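Re: [reality-watchers] Kidus Tefera on the Jukley podcast

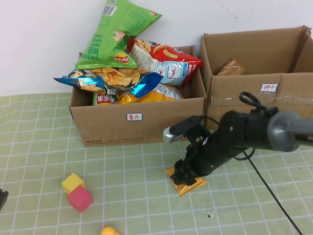
2 min read

Filed under: TV & Showbiz > Reality > Health

Finally got to the end of the Tefera interview last night. Typing this on my break so excuse the mess.

On 03/10/2025 Margit wrote:
> Has anyone listened to the Kidus Tefera one yet? I only caught
> the clip where he talks about the heart scan. Is the rest like
> that or is it mostly gossip about the show? Don't want to sit
> through an hour of who fancied who.

Mostly not gossip. First ten minutes is Loser stuff – the final, the fight over the tent, why he stopped speaking to the Woldemariam twins. Skip it if you don't care. Then she asks about the scan and he goes quiet for a bit and then just talks.

He found out two days after they wrapped. Routine medical for the next job, doctor came back in with a second doctor. He says he remembers the shoes. Drove home and didn't tell his mom until May, which she is still mad about. Surgery went fine, he's on tablets, back running but slow.

The part that got me was him reading the messages. 1175 of them in the first night after he posted, and he'd printed some out. One from a bus driver who booked his own checkup becuase of it. He had to stop halfway.

Less good: the Wunix ads. Three of them, one right in the middle of the hospital story. Whoever edits that thing should be ashamed. And she does interupt a lot.

He won't be back for the all stars series. Doctors said maybe, he said no. Wants to do the tour, 400 seats a night, nothing bigger. I might go if it comes anywhere near here.

Clip you saw starts at the halfway mark I think. Go from there if you're short on time.

Got to run – will send the tour dates when I find the link again.

Dee

268 shares | 3 comments

tentpole_fan
Cried on the train. The bus driver bit!!

Rosalind K.
Thought she was too pushy with him about his mom. Leave the man alone.

gus44
is the tour before or after the new series? cant find it anywhere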